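Storage and Organization > Shared Spaces

Lost property at a residents' library: how long must items be held, and where?

Asked by Evangelia Stamatopoulos
Viewed 576 times

Our residents' association operates a small lending library on the ground floor of the Lapointe building. Articles are left behind every week, chiefly gloves, reading glasses, umbrellas and chargers. At present they are placed in a drawer at the desk, and no record is kept. Following a complaint in June, the association has asked me to draft a written procedure. I would be grateful for guidance on the following points: the period for which an item should be held, whether low-value and high-value items should be treated differently, and what may be done with items that are not claimed.

2 answers

Answer from Prodromos Antoniadis
Accepted

The association should first establish whether its lease or local law sets a holding period. Requirements differ from one place to another, and a house rule cannot shorten a period fixed by law. The building manager or the city clerk's office should be able to advise.

Subject to that, the procedure in use at the Pridberg reading room may be of assistance. Items are divided into two classes. Everyday items are kept in an open basket near the desk, where visitors may look for their own belongings. Keys, wallets, phones, jewelry and identity documents are locked away at once and entered in a register.
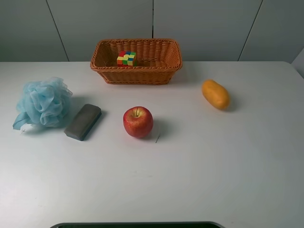
Open-top woven basket with flared sides and a rolled rim.

The register should record the date, the place where the item was found, a short description and the initials of the person who received it. The description should omit at least one detail, so that a claimant can be asked to supply it. Everyday items are held for 11 weeks and then donated. Bank cards are reported to the issuer, and identity documents are handed to the police.

A notice stating these terms should be posted at the entrance and repeated in the membership form.

Edited 29/09/2026 to add the sentence on bank cards.

Comment from Evangelia Stamatopoulos: Thank you. May food containers be discarded sooner?

Comment from Prodromos Antoniadis: Yes. Ours are disposed of at closing time, and the notice says so.

Answer from Angus Brunton

A drawer is adequate in my view. We have used one at Gedia since 2000 without difficulty. Put a label on it.

Comment from Carter Kennedy: This does not address the question of unclaimed items.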